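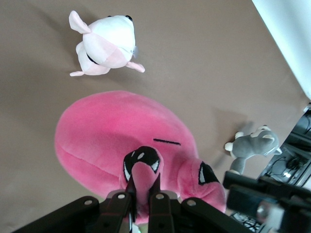 The gripper closing on one tentacle of the pink octopus, seen from the wrist camera on the Purka cell.

Purka cell – frequently asked questions

What is the Purka cell for?
It is the soft-goods bench at Liddale. The cell picks up plush toys and other things that squash, and we use it to test grip settings before they go to the other benches.

Do I have to home the arms every time?
Yes, after any power-off or emergency stop. Clear the table first, then run the homing routine from the Zavik panel. It takes 37 seconds per arm. Keep your hands out until both lights on the panel are steady.

Which grip profile should I use for plush?
Profile 2. The default profile is meant for hard parts and squeezes too far. If the fabric bulges a little between the fingers, that's fine. If the seams pull, lower the force one step and try again.

The fingers close but the toy slips out. What's wrong?
Usually lint. Open the gripper fully, switch to maintenance mode and wipe the inside of both fingers with a dry cloth. Don't use alcohol on the pads – it hardens them. If it still slips, the pads are probably worn. Spares are in the Ticona drawer, part 356.

How often do the bolts on the gripper need checking?
Once a month, with the small torque driver. Put a paint mark across each head when you're done so the next person can see if one has turned. The linkage should move freely by hand with the power off. If it feels gritty, stop and log it.

The wrist camera picture looks soft. Can I refocus it?
Clean the lens first. The focus ring is locked with a dab of glue, so if cleaning doesn't help, swap the camera and redo the calibration. Allow roughly two hours for that.

Can I move the toys while the arm is running?
No. Pause the cell, wait for the arms to stop, then reach in.

Where do I report a fault?
In the cell logbook. Write down the profile number, the object and the error code from the panel.

Last changed in October.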